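April 8, 2023

Back late, feet hurt, writing this before I forget it all. Kettle on. Half a packet of crackers for tea again.

Got in before everyone, heating off, coat on till ten. Wanted to start the new switch task before Séverine rang in from Dramwood because she always asks for the number first thing and I wanted to have a number. Did not have a number. The render machine had restarted itself for updates overnight and lost the queue, so the first hour went on putting that back. Note to self -- turn off the updates. Wrote the same note last July, found it stuck to the monitor.

The tally, so it's written down somewhere that isn't the shared sheet. 2,842 episodes in the Riria set as of this evening. 871 of those are the switch panel. 218 from today, all me, all on the sim rig, hence the wrist. Séverine Collet wants the switches up to the same level as the drawers before anyone trains on them again and she's right, but she isn't the one holding the controllers.

The task, for when I read this back in a year and can't think what I was on about. Instruction comes up, something like "flip B4", you drive the arm over, push that one and no other, back off, done. If you brush a neighbour it's a bad episode and you bin it. Sounds easy. The columns get tight towards the right from where the wrist view sits and the fingers are fat. Column 6 is horrible. I had a run of C5s where I could not see the switch at all till I'd nearly gone past it, just going by the numbers along the top and hoping.

Worked out a better way in, after lunch. Come in high, get the row letter in sight first, then drop. Slower but far fewer bins. Then I worried that if every episode starts high the thing will only ever learn to start high, so did a batch from low and left as well, on purpose, ugly ones. Séverine said keep them. "Ugly is fine, wrong isn't." Put that in the notes for the Trukby lot when they start collecting their half.

Saved one view out of the afternoon batch to go in the how-to.
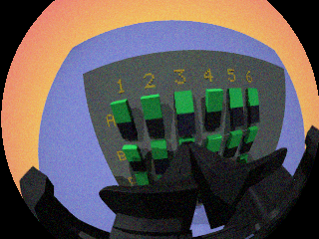
Wrist view, switch panel. Row A clear, B3 nearly gone behind the gripper.

Going to use it for the bit about labels. People keep naming the target by where it sits in the view (left one, middle one) and that's no use once the panel's at an angle. Letter then number. Every time. I've said it in three messages now and there are still episodes in the sheet called "the green one". They're all green ones!!

Argument with Cisneros over email, a small one. They want the failed episodes as well, tagged, in a seperate folder. I want to bin them like we always have. Their point is the model could use the near misses, if somebody marks the moment it went wrong. Fine, but who's the somebody. Wrote a long reply, deleted it, wrote "happy to discuss". Séverine will sort it out on the call. Secretly think they might be right, which is annoying, as I've thrown out a great pile of perfectly good near misses since the winter.

Other thing. The colours round the back. The sim swaps the backdrop every so often so the model doesn't get attached to one, and I got a long stretch of orange and pink this afternoon and had it behind my eyelids all the way home on the bus. Asked if we could have something calmer for the long sessions. Was told the model doesn't mind. I mind. Might see if I can load the dice towards grey and own up afterwards.

Checked a handful of the old drawer episodes while the export ran. Some of my early ones are dreadful -- arm wandering about, stopping, going back, you can practically hear me swearing. They went in anyway. Wonder how much of my dithering is in there for good now. Somebody at Trukby will run it one day and the arm will stop short of the handle and have a think, and that'll be me.

Export fell over on the first go, disk full. Cleared the old test renders, second go went through. Haven't checked the files open. Should have. Do that first tomorrow before anything else, before coffee even.

Tommorow:
open the export, check the switch numbers match the sheet
row C, columns 4 to 6, low starts
rename the "green one" episodes
how-to page, labels bit, send to Trukby
wrist support, there's one in the drawer somewhere under the cables
ring Mum

Rain all evening. Washing was out. Went and stood looking at it for a bit and then left it there. Wrist aching now from the pen as well so that's me. Bed.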